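The Isico building opens its test floor to visitors in September, and we spent most of one afternoon there. The stated subject was whether machines can take over household and shop-floor chores at a price a small business could bear. The short version is that some can, if the chore is narrow enough.

The shop-floor half was the stronger one. Mititley showed a bin-picking cell sorting plastic caps and hose fittings. In the run we watched it handled 127 parts and stopped three times, each time on two fittings hooked together. An operator cleared the jam by hand and restarted the cell from a panel. Cycle time was slower than a trained packer, but the cell runs through the night shift with one person checking on it.

Household work was a different matter. Bevisus presented its training method for grasping kitchenware and other items found around a home. Glass is still the hard case. It is clear, it throws highlights that confuse depth estimates, and a rim gives a two-finger grip very little area to hold. A soft surface adds to the problem – a bowl on a sheet can tilt as the fingers close, where a bowl on a counter stays level.

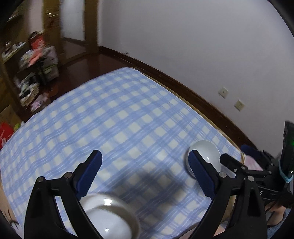

Annamalai was less patient with the whole approach, remarking that a home machine which needs nine tries to put away the dishes is a machine the owner has to supervise, and that supervision is the chore.

The Bevisus staff did not dispute the point. Their figures for rigid, opaque items were good, and they declined to give a rate for glass. Towels and folded clothing were left out of the session.

Parking is behind the loading dock and fills by 2 p.m. Safety glasses are provided at the door, and closed shoes are required on the shop-floor side only.

Contact | Copyright Isico Visit Notes | Back to top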